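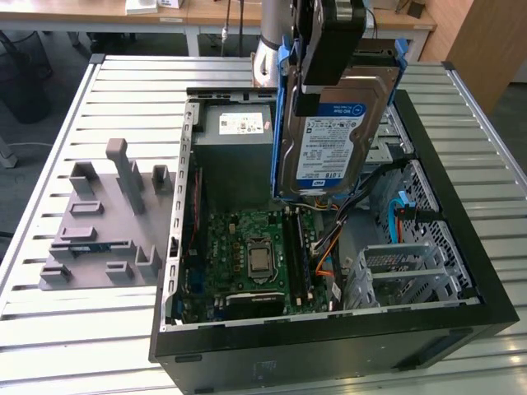
**Brimine Airport** is a regional airport serving the town of Brimine and the surrounding Guka district. It is operated by Gonitum, a company owned jointly by the district and the town.

## History

A grass landing strip was laid out east of the town for mail flights. The first terminal, designed by Bent Þorgeirsson, was a single-storey brick building with 50 seats. It was replaced by the present terminal, which opened to passengers on 2022-04-18. The old building now houses the airport fire service.

## Facilities

The terminal has two floors, six check-in desks and three gates, none of which has an air bridge. The car park holds 319 vehicles. The single runway is 716 metres longer than the original strip and is closed for maintenance each October.

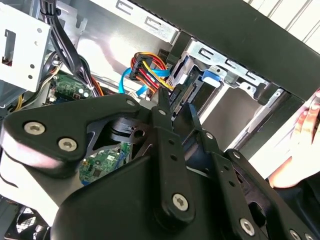
*Gripper inside an open desktop computer case*

## Access

Bus route 50 links the terminal with Brimine railway station. The Jugah road, widened under district engineer Kári Holst, passes the southern boundary. Taxis wait outside the arrivals hall.

## See also

- Guka district
- Jugah road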